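Chapter 4
Where Examples Come From

The first learning system I ever trained was terrible, and I spent most of a February blaming the math. I rewrote the loss function twice. I stayed up until 2 a.m. changing numbers I didn't understand. Then Iara Painemal, who had the desk across from mine at Erkumbridge, asked if I had watched any of my training examples. Well, no. I had 2987 of them! Who has the time?

She made me sit down and watch 160. By the end I wanted to crawl under the desk. In a good third of them the arm never touched a cube at all, and I had been feeding those to the learner as lessons in how to pick things up.

So this chapter comes before the ones on training, and I'd ask you not to skip it. We'll be working in Truvov, the simulator you set up in Chapter 2, with the block task we call Godoy. You'll steer the arm yourself, save each try as an episode, and decide which ones are worth keeping.
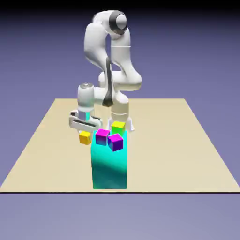
Figure 4.1. The Godoy task in Truvov, with the gripper over the left side of the workspace, near the tall teal block and the small cubes.

An episode is a list of steps, and each step pairs what the arm could sense with what you told it to do. It sounds simple enough, but you have choices to make right away. Do you save the joint angles, or where the gripper is, or both? (Save both. Disk space is cheap and I've regretted every shortcut.) How often do you save a step? And who decides that an episode is over — you, or the program?

We'll also talk about variety. My second set had 940 episodes, all of them clean, and nearly all of them started with the cubes in the same spots. The learner did beautifully until I nudged one cube a little to the right, and then it closed its fingers on air.

4.1 Your first ten episodes

Open Truvov, load Godoy, and turn recording off. Yes, off. I want you to drive the arm for a while before you keep anything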